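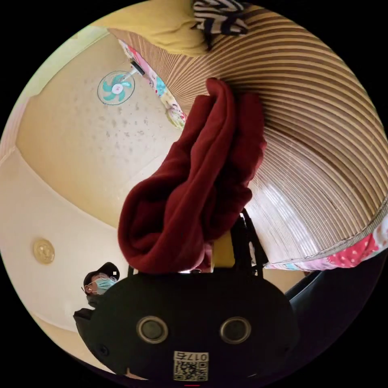

Posted in July by the Gralleo bench desk | Hand-held grippers | 5 min read

I've been folding laundry with a gripper for most of this month, and my back would like a word with whoever decided beds are a good height for it. The gripper is the Semitz hand-held with the wide round lens. I had already spent a good while with the Cloltmont, so this was always going to turn into a comparison.

First impression: the Semitz feels chunky. The body is broad and black and it takes up a fair bit of the bottom of every picture, which bugged me until I noticed that it always sits in the same spot and I'd stopped seeing it. The Cloltmont is slimmer, and its lens sees a lot less. With the Semitz I get the cloth, the mat, the fan, the wall and even a bit of ceiling light in one go. Great for knowing where you are in a room! Not so great for judging distance near the rim, where straight stripes turn into big swooping arcs.

Fabric is where I wanted to push it. Thick, fleecy-looking stuff like that dark red piece is my favorite test, because it bunches into a fat roll and hides the fingers. Deep folds go nearly black on a lot of cameras. On this one I can still make out the maroon inside the loop, and the ridge along the top reads clearly. Bright spots are the weak side – there's a pale glare across the striped mat that wipes out the brown lines, and I couldn't find a setting that deals with glare like that.

I did 51 pickups with each gripper, same clothes, same bed. The Semitz lost its hold on 2 of them and the Cloltmont on 5. Both were fine with thin shirts. The Semitz trigger is stiffer, though, and by evening my thumb knew it.

Setup was easy enough. I ran both through the Mészáros controller box, which found the Semitz right away and wanted a restart for the Cloltmont (twice, grumble). The label with the QR code is on the body facing the lens, so it shows upside down in the recordings. Handy anyway when you're sorting files from more than one unit.

Price is the sticking point. I paid 1,369 for the Semitz kit, case included, and the case is nothing special. If you mostly handle boxes and cups, I'd get the Cloltmont and keep the change. For cloth I'm sticking with the Semitz, and next I want to try it on fitted sheets, elastic corners and all.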